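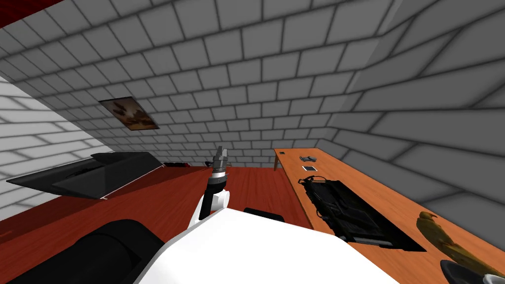
Gray bricks and a white robot arm, gripper up.

I have wanted to fly a glider since I was a kid lying on my back in my grandmother's yard, and this month I finally got to do it! Archana Uniyal, who has been flying out of Kastanstead longer than I've had a driver's license, took me up in the two-seater, and I have been boring everybody at work with it ever since.

We got to the field at 7 in the morning, which felt silly when I saw how much waiting there was. Gliding is a lot of standing in grass. You help push the thing out, you hold a wingtip, you hook up the rope for somebody else, you watch the windsock and pretend to know what it's telling you. I loved all of it. Seema Dhillon showed me how to run with the wing (level hand, don't grip it, let go when it wants to go) and I got to launch two people before my own turn came up.

Then the tow. I'd been told it would be bumpy and it was, but the part I wasn't ready for was how close the tow plane looks! You're sitting right there behind it on 200 feet of rope, bobbing up and down in its wake, and Archana is chatting away in the back seat like we're on a bus. At the top she had me pull the yellow knob myself. There's a bang, the rope drops off, we turn right, the tow plane turns left, and then it goes quiet. Well, quieter. There's a steady rush of air past the canopy, and it changes pitch when you let the nose drop, so after a few minutes I could hear my speed before I looked at it.

She gave me the stick over the Solanki orchards. My first turns were awful. There's a bit of red yarn taped to the outside of the canopy, and it's supposed to point straight back, and mine was all over the place because I kept forgetting I had feet. More rudder. More rudder! By the fourth or fifth turn the yarn settled down and I actually whooped out loud.

We found one thermal. Archana felt it before I did, a little shove under the left wing, and she said "your side, turn into it" and we went around and around and gained 363 feet. I know that's nothing. People at that club go cross-country and come home at dinnertime. I don't care, it was my 363 feet and I wrote it on my hand.

The landing was smooth (hers, obviously) and we rolled out almost to the tie-downs. I've already signed up for the student membership, $265 for the rest of the season with tows extra, and I bought a paper logbook with one lonely line in it. Next time we do stalls. I've been reading up on them in bed and my stomach is already a bit nervous, but the good kind of nervous.

If you've been thinking about going up, bring a hat without a button on top, more water than you think, and sunscreen for the backs of your hands.

Print this post | E-mail this post

3 comments

Rajkumari Awasthi
The yarn! I still talk to mine out loud. Stalls are much gentler than they sound in the book, you'll be fine.

Ashok P.
What does the hat button do?

Seema D.
Hits the canopy in a bump, and then you have a dent in your head. Come early next time, we need wing runners!

Contact | Copyright, all posts and comments belong to their writers | Back to top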